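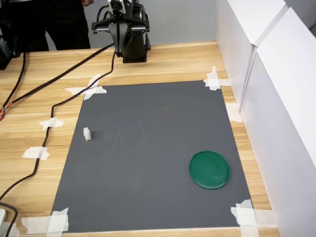 November 29, 2019, bench notes, Cledmont cell

Spent the whole morning on the station rules and I'm really pleased with where they've got to. The old sheet had grown to two pages of things people half remembered, and most of it was about the arm. The new one starts with the table. Mat first: it has to be fixed at the corners before anyone homes the arm, and the tape we've got on there now does that, a crisscross at the upper left, a big stack at the lower left, one more strip partway down the right edge. It works, but it's layered, and I'd like the rule to say old tape comes off before new tape goes on. A thick corner is a bump, and the green lid is exactly the kind of flat thing a fingertip pushes into a bump.

Rule list as it stands tonight (draft 9, please scribble on it):

Mat flat, taped at all corners. Peel and replace, no stacking.

Cables go around the mat, never over it. Tape them to the wood wherever they bend. I want a strip near every curve. The long diagonal run on the left needs a proper clip.

Objects start apart. Lid on the right, block on the left, wide gap. If the start position changes, write it in the log before the run.

Gripper parks past the far edge of the mat between runs. Resetting objects by hand only happens with the arm parked and paused. Paused means the pendant says so. "It looked stopped" doesn't count!

One person calls the run. Whoever is standing at the back of the table has to answer out loud before motion starts.

Side panels stay up. If you need to reach in from the right, walk around.

I went through the Drerkurik handbook again for the speed limits and it is so much better written than I remembered. They separate "person near" from "person reaching" and give each its own setting, and I think we should steal that outright. At the moment we have a single slow mode and everyone complains about it, so people switch it off, and then we have no slow mode. Two slow modes that people will really leave on would be a big step up. Need to check how the Rinaldi controller stores them, whether they survive a restart or drop back to default. Not tested yet. Don't assume.

Logging. Going back to March we have 1286 runs on file, and 900 of them have the start position filled in. The rest just say "standard." Standard according to which draft? I'd love to make that field required and kill the word altogether. It's a small change in the form and it would make every comparison after it easier to trust.

Still arguing with myself about marks on the mat. Outlining the lid position would make resets quick, but the overhead view picks up marks and I don't want the arm learning to aim at an outline. Maybe marks on the wood at the border, lined up by eye? Will try it on the Irkolitz table, where nothing is scheduled. Also the mat has a greenish patch up near the middle that I'd like gone before we take any reference shots. Soap and water first, solvent only if somebody checks the data sheet.

To do: order low-tack tape and cable clips. Print the rules big enough to read standing up. Ask the evening group to run one full session from the sheet alone, with no help from us, and write down every spot where they had to guess.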